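How to stop a delivery robot from giving up at the guest room door

If you run one of those little hallway robots in a hotel, you've probably met the fault I'm going to walk through here. Ours is a Vanda (the base) with a Hovau arm bolted on top, and the arm's whole job is to work a lever handle, open the door a bit and let the base roll in with towels. It did that fine all through testing. Then one June morning it grabbed a lever, turned it, pulled, and kept pulling. By the time I got upstairs it had thrown code 362, the arm was locked stiff and the base had dragged itself crooked against the door frame.

Code 362 in the Tekleab controller just means "arm load too high for too long." It doesn't tell you why, and that's where I lost most of a day. So let me save you that day!

Before you touch anything

Hit the stop button on the base and leave it in. I know, I know, but an arm that's still holding a handle under load can snap back when the fault clears, and I've got a bruise on my wrist to prove it. Once it's stopped, use the manual release on the gripper, open the fingers by hand and roll the base back a good arm's length. Don't clear the fault from the tablet while it's still hanging on to the lever. The tablet will let you. It shouldn't, but it will.

Then write down the room, the code and the battery level. On ours the log only keeps the last 30 events, and if somebody restarts it a few times while poking around, the one you need is gone.

Step 1: Work the door yourself, slowly

Leave the robot out of it. Stand where it stands, put one hand on the lever and the other on the edge of the door, and pay attention to what your hands are doing. People are really good at this and don't notice it. You turn the lever, you feel whether the latch has let go, and if it hasn't you ease off. You might lean on the door a little to take the pressure off the latch. The robot with a single arm does none of that. It turns to a set angle, assumes the latch is clear and pulls. 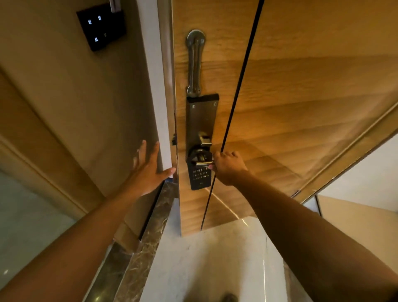

I did this over and over with my friend Kidus Lemma watching the latch, and he spotted it before I did. When I turned the lever as far as the robot was turning it, the latch hadn't gone all the way back. Close, but not enough. I'd been pushing past that point without thinking because my hand could feel it.

Step 2: Check what's on the handle

Anything that hangs off a lever matters more than you'd think. A card on the handle can slide between the gripper finger and the metal, and then the grip slips partway through the turn. The arm thinks it turned the lever the full amount, and the lever says otherwise.

It's also a safety thing, and I'll be blunt about it. If there's a privacy card on that door, your robot has no business touching the handle in the first place. Ours wasn't checking! The Birkum camera package has a setting for it, called "handle clear," and it ships turned off. Turn it on. With it on, the robot looks at the handle before reaching, and if anything is hanging there it backs away and messages the desk. Don't rely on the camera alone, either. Keep your no-entry list up to date at the desk, and check it before you send a job.

Step 3: Look for a second lock

Try the thumb-turn and the swing bar, if your doors have them, with somebody on the inside. A door that's held by either one feels almost the same to the arm as a stuck latch, and you'll get the same 362. If you're seeing 655 instead, that's the gripper losing contact, so go back to Step 2.

Step 4: Reset the turn angle

In the Tekleab menu go to Arm, then Handles, then the profile for your door type. Raise the turn angle one notch, save, and run it on an unoccupied room with your hand near the stop button. Keep going one notch at a time until the latch clears cleanly. Don't crank it straight to the top, or you'll be bending levers.

If your building is old, do this for more than one door. Ours went up in 1907 and I don't think any two frames in it agree with each other. I ended up with three profiles.

Step 5: Lower the pull limit

I wish I'd done this first. The default pull limit is set for heavy fire doors, and it's far too high for a guest room. Bring it down to the lowest setting that still opens your stiffest door. Now when something's wrong the arm lets go early and the base stays put, and you get a polite message on the tablet in place of a robot wedged in a doorway.

Also set retries to one. Ours was on five, so it had yanked on that poor door five times before it quit.

Step 6: Run it again

Do a full delivery to each door type with a person walking behind it. Then do one with the door locked on purpose, and one with a card on the handle. The robot should refuse both. If it reaches for the handle with the card on it, go back and check that "handle clear" saved, because on my tablet it didn't stick until I logged out and back in.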